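Gripper group catch-up, Plendenness office, April
Present: Tirta Latuheru, Ottar Holmgren, the two from Fulton (on the phone, dropping in and out), and me, taking notes again

We started late as the Fulton line kept cutting off, so if I've missed something from the first few minutes, shout and I'll put it in.

Last meeting's notes were agreed. Ottar wanted it written down that he did send the Sumby files over, on the Sunday, and that they went into the wrong folder, which I've now sorted (sorry, Ottar!).

Main item: the hand-held demos
Tirta took us through the new numbers. For anyone who wasn't there last time, the question is whether a policy trained only on demos we collect by hand, walking round with the gripper, does as well on the arm as one trained on demos driven through the arm itself. On the paper cup task the hand-held set got 87 per cent of its grasps and the arm-driven set got 83. Tirta was very firm that we mustn't go round saying the hand-held way is better, as the gap is small and we only have the one table to go on. I did say it was still rather nice to see it come out that way round, and she let me have that.

Fulton asked whether the test cups were the same kind as the training ones. They were, and we all agreed that's the obvious hole. Ottar thinks the ribbed sleeves may be giving the policy an easy thing to lock on to, and he'd like a run with plain cups before anybody writes a word of the paper. Tirta agreed, a bit grudgingly, because it means redoing the collection plan.

Then a long chat about how people hold the thing. Ottar has been watching the clips back and says we all come in differently. He goes low and slow, Tirta comes down from above, and I apparently wobble. He wanted a set approach height. Tirta said no, the spread is the whole point of doing it by hand, and if we all move the same way we may as well drive the arm. We went round this for ages and in the end settled on leaving the height alone but asking everyone to start with the fingers fully open and the cup in view between them.

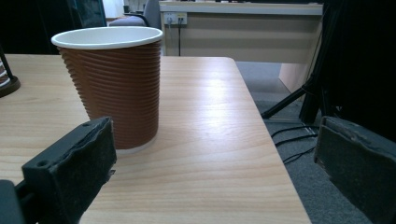
The other thing Ottar raised was shine. He's convinced that glare on the tabletop is upsetting the depth guess, and that some of the misses come down to that. Tirta wasn't sure and would like to see the misses sorted by where the cup was standing first. I said I'd do it, so that's me for the week. Fulton offered a matt cloth to throw over the table as a comparison and we said yes please.

Foam pads: they're wearing at the edges. Ottar asked if we should swap them before the next round or after. After, we decided, so the grip doesn't change halfway through a set. He'll order spares now though.

Nygård visit
They'd like to try the method on their own arm, with our data and none of theirs. We're all keen. Tirta will send them the 6 shortest tasks to choose from and they'll pick 2.

Who's doing what
Tirta: new collection plan with plain cups, task list to Nygård
Ottar: foam pads, short note on starting position
Fulton: matt cloth
Me: sort the misses by cup position, fix the folder names

Any other business
Ottar asked if we could have the next one in the morning. Tirta can't do mornings. Left as it is.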